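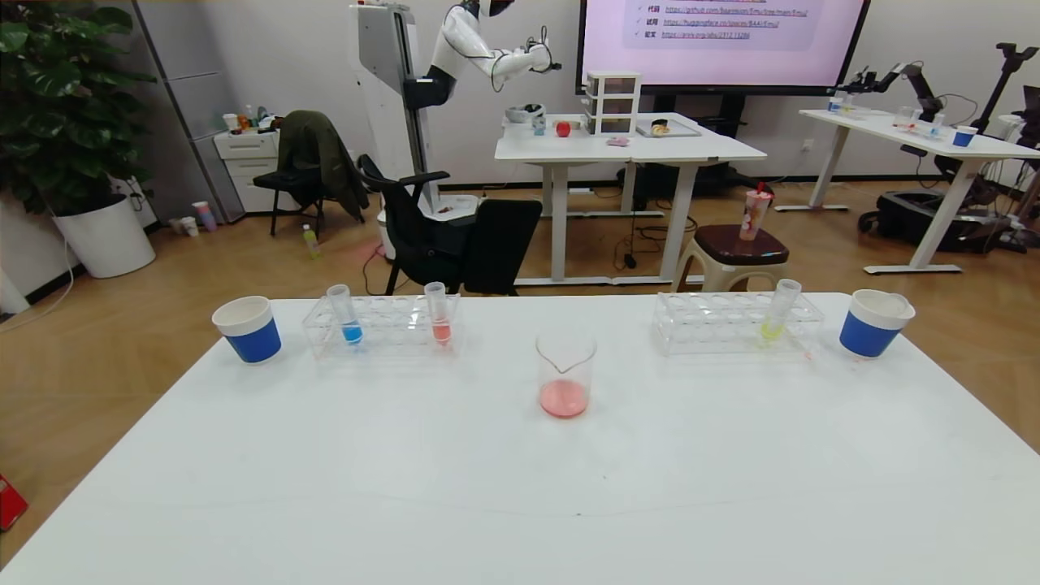 Bench Handling Project: Progress Report to the Omoregie Fund, Second Period

Prepared by Aldana Insaurralde, with equipment notes by Emiliano Painemal

1. Where we are

The project is on schedule for tasks and slightly behind on purchasing. The first period was spent getting the room ready and writing the task list. The second period, which this report covers, was spent running bench tasks and finding out what equipment we need to buy, what we can keep renting and what we can drop from the original budget.

The Fund asked us at the last review to hold off on the second capital purchase until we could show what the work called for. That was a fair request and it has changed the plan. Our original application had one large arm purchase in the third period. We now propose a smaller purchase, a longer rental and a service line that was missing the first time around. The details are in section 4.

2. Work done this period

The bench tasks are all small-vessel handling: test tubes in clear acrylic racks, a glass beaker and paper cups, set out along the back of a white table. We use coloured liquids in the tubes and the beaker so that a spill or a mix-up shows right away against the table top. Blue, reddish-pink and yellow are the current set. Elba Montecinos mixes them from food dye, and the cost is too small to list.

The tasks in the current protocol are:

Lift a tube from the rack and return it to the same hole.
Lift a tube from one rack and place it in a second rack.
Pour from a tube into the beaker.
Pick up a paper cup and set it down at a marked spot.

We logged 1,111 attempts across the four tasks. The lift-and-return task is the steadiest and we consider it ready for the longer unattended runs planned for the third period. Moving between racks is next. Pouring is the weak one, mostly at the moment the tube tips past level, and Wenceslao Montecinos is rewriting that part of the motion with a slower wrist rotation. The paper cups were a late addition. They dent when the grip force is set for glass, so each cup run now starts from its own grip profile.

We kept the clear acrylic racks on purpose. They are hard for the depth sensing to pick up, and the clinics we spoke with in the first period nearly all use something similar. Switching to opaque racks would improve our numbers and make them less useful to anyone.

3. Equipment now in the room

The main platform is the white humanoid on its column. It came to us under the three-year lease with Gurkis and is fully covered for parts until the end of the lease. It has had one unplanned stop this period, when a cable at the wrist worked its way loose. Gurkis replaced the connector under the lease. The dark gripper fitted now is the second one we have tried, and we are happy with it for glass.

The black two-arm unit on the side table is rented by the month from Wimley. It is used for the cup work and for comparison runs. The wheeled base stored under that table is part of the same rental. We have not put the base to work yet and it may go back early if Wimley will take it off the invoice. Emiliano has asked and is waiting for an answer in writing.

The wall display was bought in the first period and is used for code reviews, reading sessions and showing visitors what is running. It came in under its budget line.

The table below the display holds the household objects for the secondary task set (an apple, a bowl, bread on a tray, a small drawer unit). This set was not part of the funded work. We run it between bench sessions to check that changes made for the glassware do not break general picking. No project money has been spent on it and we do not plan to ask for any.

4. Proposed purchasing plan

4.1 Second arm

The original budget had us buying a second full platform. We no longer think this is good value. The Wimley unit does the cup tasks well enough, and the pouring task depends more on the gripper and the sensing than on the arm. We propose to extend the Wimley rental by 13 months and to put the purchase decision off to the end of that time. If the Fund agrees, the money set aside for the second platform would be partly released and partly moved to the lines below.

The rental has a buyout clause. A portion of the rent paid counts toward the price if we choose to buy, so the extension is not all sunk cost. Aleksi Kemppainen has read the contract and is satisfied with the wording, apart from the clause on freight, which puts return shipping on us. We have added return freight to the budget as its own line.

4.2 Grippers and fingertips

This is where we underspent on paper and overspent in practice. The application allowed for one gripper and one set of fingertips for the life of the project. Fingertips wear out. The soft pads we use for glass lose their grip with use, and the failed lifts start to climb well before the pads look worn. We now change them on a fixed count of runs.

We ask for one spare gripper and a standing order of 63 fingertip pairs, delivered in batches. Zenemska quoted the best price for the batches and can ship from within the country. The other quote was lower per pair but had a long lead time, and duty would have taken up most of the saving.

4.3 Sensing

We would like to add one close-range camera over the bench for the tube work. The head-mounted view is good for finding the racks but loses the rim of the tube once the hand is in the way. A fixed camera looking from the side would give us the rim during pouring. We have borrowed a unit of the right type for two weeks in October and would only buy after that trial. The line in the budget is a ceiling.

4.4 Glassware and consumables

Small amounts, listed for completeness. Beakers, tubes, racks, paper cups, dye, absorbent pads and cleaning supplies. We went through 101 tubes this period. Most were plastic and were retired for scratches, which confuse the liquid level reading. We have budgeted the same again for the next period.

4.5 Service and spares

There was no service line in the first budget. This was our mistake. The Gurkis lease covers the main platform, but the rented arms carry only a basic warranty and anything caused by use is billed to us. We ask for a modest annual amount, to be drawn only against invoices, with any balance returned at the end of the project.

4.6 Power and cabling

The room was wired for desks. We are running more equipment than the circuit was planned for, and there are cables on the floor beneath the display table that should be in a covered channel. The building electrician has given us a quote for one additional circuit and floor channel along the wall side. The host institute will pay half. We ask the Fund for the other half.

5. What we are dropping

The second platform, as above, at least for now.

The enclosed safety cell. With the speeds we are running, the risk assessment accepted a marked floor area and a stop button within reach of the operator. If the unattended runs move to higher speeds we would have to come back to this, and we would tell the Fund before doing so.

The second wall display. One is enough.

6. Staffing

No change in numbers. Wenceslao has moved from half time to full time on the project, paid for by the institute until the end of the year. Elba continues on protocol and bench preparation. Emiliano handles equipment, suppliers and the lease. Aleksi reviews contracts and signs off on safety. Training for one more operator would help us through the holiday period, and we can do that with our own people at no charge to the grant.

7. Risks and open questions

Supply of the soft pads. Zenemska is the only supplier we have tested over a long run. Elba is testing a second type so that we have a fallback.

The Wimley unit is an older model and the company has told us that parts will be supported for the length of the proposed extension, but could not promise anything past it. If we exercise the buyout we would be buying something with a limited life. The price should reflect that and we will say so when the time comes.

Pouring may not reach the target in the application. We set that target before we had run a single pour. If the new wrist motion and the side camera together do not bring it up by the midpoint of the next period, we would propose to report pouring as a finding and put the remaining hours into rack-to-rack transfer, which has more practical use to the clinics anyway.

Exchange rate. The lease is fixed in local dollars. The gripper and the camera are not. We have left a small contingency on those two lines only.

8. Decisions requested

Approval to put off the second platform purchase and extend the Wimley rental on the terms in 4.1.

Approval to order one spare gripper and the first batch of fingertips. The price we were given holds for a limited time and we would like to place this order first — the rest can wait for the regular meeting.

Agreement in principle to the camera, pending the October trial.

Agreement to share the cost of the electrical work with the host institute.

A new service line, drawn against invoices.

The revised budget sheet is attached separately, with the original figures kept in the left-hand column. Supplier quotes and the Wimley contract are available from Emiliano on request. The lab can be visited any weekday during working hours, and mornings before 11 are best if you want to see the bench tasks running.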